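Nomitz, 21 June 2026

The Nomitz town council has approved a lending library for kitchen and household goods, to open next month in the former Voltis appliance shop on Ollov Street. The vote was 3 to 2.

Residents with a library card will be able to borrow bowls, trays, folding chairs, large pots and similar items for up to a week at no charge. Late returns will cost a dollar a day, with no fee for the first day.

Council member Yaa Lamptey, who put forward the plan, said most of the requests her office gets about the old shop have been for something people can use on short notice.

"People have a wedding or a funeral and suddenly they need to feed sixty," Lamptey said. "They end up buying things they use once and then keep in the garage for twenty years."

The town will rent the building from the Bhattacharjee family, who have owned it since before Voltis moved in. The lease runs for two years at $2,393 a month, paid out of the general fund. Utilities are included, except for trash pickup.

Bayu Tuhumury voted against the plan. He said he supports the idea but thinks the rent is too high for a street with four empty storefronts, and he asked for the lease to be cut to one year. That motion failed.

"We could have put this in the basement of the main library," Tuhumury said. "It's dry, it has shelves, and we already pay for it."

Library director Rokeya Selvanayagam told the council the basement has no elevator and that carrying stacked chairs up the stairs was not something she would ask of staff or borrowers. The Ollov Street building has a level entrance and a loading door on the alley side.
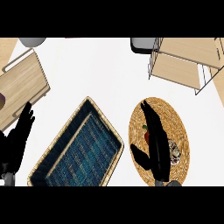
*A light wooden serving tray with slot handles and a light gray bowl. Trays and bowls are among the goods to be lent.*

A donation drive in the spring brought in 292 items, mostly serving pieces and glassware. The library turned down anything chipped, along with electric items whose cords were worn. It is still looking for tablecloths, coffee urns and high chairs. Drop-off is at the main library desk during regular hours -- not at the Ollov Street building, which is locked until the floor is finished.

Anikó Kiss, who ran a catering business in town until she retired, has agreed to sort the donations and write the care cards that will go out with each item. She said wooden pieces will need the most attention, and that borrowers will be asked to wash them by hand.

Moushumi Bepari, owner of the party rental store on the next block, spoke during public comment. She said she was worried about losing small orders but did not oppose the plan after the council agreed to leave tents and dance floors off the list.

The new branch will be open Tuesday and Thursday afternoons and Saturday mornings. Reservations will be taken by phone or at the desk. An online catalog is planned for later in the year.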